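Robots and everyday chores

From the Stilthorpe Open Reference, household and workshop section
Last revised in March
14 comments | 62 shares

Robots and everyday chores is a general heading for work on machines that can carry out the ordinary handling jobs of a home or a small workshop: picking things up, putting them away, wiping, folding, sorting, and working the knobs and switches of other machines. As a field it is older than most readers expect and less advanced than most advertising suggests. Single-purpose machines, such as the dishwasher and the robot vacuum cleaner, have been in ordinary use for years. A general machine that can be told to tidy a kitchen it has never seen, and can be left to get on with it, is not yet on sale in any form that works reliably.

Scope

The term "chore" is used loosely. In the home it usually covers laundry, dishes, floors, beds, bins and the preparation of simple food. On the shop floor it covers the small jobs that fall between larger automated steps: loading a part into a fixture, moving a box from a bench to a shelf, setting a dial, pressing start. These jobs are short and varied, and they are often done by whoever happens to be nearest. For that reason they have been left to people long after the main production line was automated.

Welding, painting and palletising are normally left out of the definition. They are done by fixed arms following a set path, and the part arrives in the same place each time.

Handling and control

Most chores start with a grasp. The commonest tool is the two-fingered gripper, which opens and closes like a pair of tongs. It is cheap and strong, and it is easier to control than a hand with five fingers. It does well with blocks, tins, handles and flat-sided cases. It does poorly with wet cloth, loose cable, eggs and anything thinner than the pads at the ends of the fingers.

A flat object lying on a table is a standard difficulty. The fingers have to come down either side of it or take it by an edge, and once it is held it may swing or tilt. Tabletop trials are often run first in simulation, where an object can be dropped thousands of times without damage. 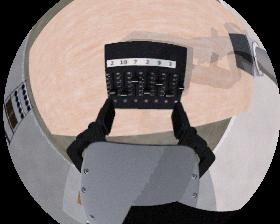 Control of the grasp has been approached in two main ways. In the older method an engineer writes out each movement, and the robot uses a camera only to correct small errors of position. In the newer method the robot is trained on recordings of the task, made either by a person steering the arm or by a program working inside a simulator, and it produces its own movements from what its cameras report. The newer method copes better with objects that have been shifted or turned. It is also harder to check, as there is no written list of steps to go through when something goes wrong.

The Kalum trials, run over two winters, compared the methods on a set of bench tasks. The set had 3869 attempts in all, of which 2217 were completed without a person stepping in. Picking up and putting down made up most of the successes. Tasks in which the robot had to alter a setting and leave everything else as it was came out worst under both methods.

Working other machines

A large share of household and workshop work consists of operating things made for human hands. Washing machines, ovens, mixing desks, sewing machines and pillar drills all have controls that a person reads and sets at a glance. A robot has to find the control, work out its present setting, take hold of it without disturbing its neighbours, and stop in the right place.

Sliders are a good test of this. A bank of seven, each at its own height and with small scale marks beside it, calls for fine reading as well as fine movement. The printed strip over the sliders on one panel used in such work runs 2, 10, 7, 2, 9, 1. The markings in the slots are much smaller, and a camera mounted near the gripper may not resolve them at all.

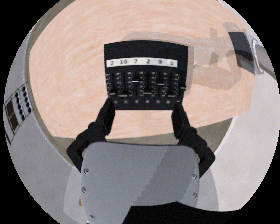 Section text: Mereana Mahuika
Household and workshop section, Stilthorpe

Force is the second problem. A slider cap moves under a light push and a case slides away under a slightly heavier one. People brace the case with the other hand without thinking about it. A single arm has no other hand, so the case must be clamped, weighted or held against a stop, and in a real home it is usually none of these. Two-armed machines avoid the difficulty at a higher price and with a good deal more to go wrong.

Some manufacturers have argued that the question will settle itself once appliances can be set over a network. Others point out that appliances last a long time and that workshops in particular keep equipment for decades. The Bolger survey of small joinery and metal shops found more than 800 machines still in daily use with no data connection of any kind. A robot meant for those shops would have to use the knobs.

Present ability

The position at the time of writing can be put fairly simply. Floor cleaning is solved for uncluttered rooms and partly solved for the rest. Moving rigid objects between known places is reliable enough for light commercial use. Folding towels and shirts can be done, slowly, by several research machines. Loading a dishwasher has been shown many times, usually with a limited range of crockery. Cooking is confined to kitchens laid out for the purpose.

Speed is a separate matter from success. A task counted as complete may have taken the machine several minutes where a person would need a few seconds. Published videos are often speeded up, and the rate is not always given on screen.

Most machines also depend on the arm starting from a suitable position. An approach with the gripper wide open and square to the object is the easy case. Trials generally vary the starting point by a small amount, and results fall off as the variation grows.
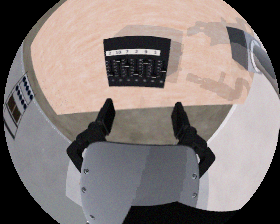 Results also fall off when the work moves from simulation to a real bench. Simulated surfaces have even friction and simulated objects do not flex, stick or wear. The usual remedy is to vary the simulated lighting, weights and textures widely during training, so that the real bench looks to the robot like one more variation. This helps with vision more than it helps with touch.

Cost and safety

An arm strong enough to lift a full pan is strong enough to hurt someone. Workshop robots have commonly been kept behind guards or slowed when a person comes near. Neither answer suits a family kitchen, and home machines are generally built light and weak on purpose. The Geltov arm, designed for use beside a seated person, gave up most of its lifting ability to meet this need and could not manage a kettle.

Price remains high for a machine that does a few jobs at less than human speed. Rental and shared ownership have been tried with small firms, where the same loading job may come round every day. Homes have been slower to take part.

See also: Gripper; Domestic appliance; Simulation in robot training; Machine tending

14 comments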